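# Let them play slow

I've watched Mivbridge play 30 games this season, home and away, and I'm ready to say it out loud: the most exciting thing in our league is a basketball team that walks the ball up the floor.

I know how that sounds. Everybody I sit with at Florneo Arena wants the run-and-gun stuff, and fair enough, I grew up on it too. But come and watch Kyung-hwa So bring the ball over half with the clock draining, one hand out to settle everybody down, and tell me you aren't leaning forward in your seat! She'll pass up a decent look at fourteen feet, swing it, get it back, and by then the defence has been chasing for so long that somebody's heels are flat. Then it's a layup. It's nearly always a layup.

The complaint I keep hearing on the radio is that slow teams are hiding something – that they don't have the athletes, or the coach doesn't trust them. Anyone who says that missed the second half against Pramanik. Mivbridge trailed by 4 with the crowd howling at them to push it, and they didn't push it. They went back to the same patient high-post set, over and over, and they guarded like their rent depended on it. Pramanik's centre was so worn out from fighting through screens that she was grabbing her shorts at every whistle. Mivbridge won by two.

There's a proposal floating about to trim the shot clock next season, and I think it would be a rotten idea. A shorter clock doesn't give you better offence. It gives you more threes from players who'd rather not be taking them, and it makes every team look like every other team. I love that on one night we can get Nudance flying up and down like their shoes are on fire, and on the next a 48–46 grinder where each rebound feels like a house changing hands. Why would we want to lose half of that?

I'll admit the slow games ask more of you. You have to watch the weak side, and you can't look at your phone. My nephew lasted a quarter and a bit before he went for chips. But there were 244 of us in the upper bowl for the Pramanik game, and by the last possession every one of us was standing.

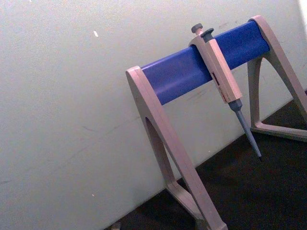 So leave the clock alone, and if you've got a free evening before the playoffs, buy a cheap seat behind the basket. You'll see the screens properly from there, and you'll hear So calling the sets, which is worth the price of the ticket on its own.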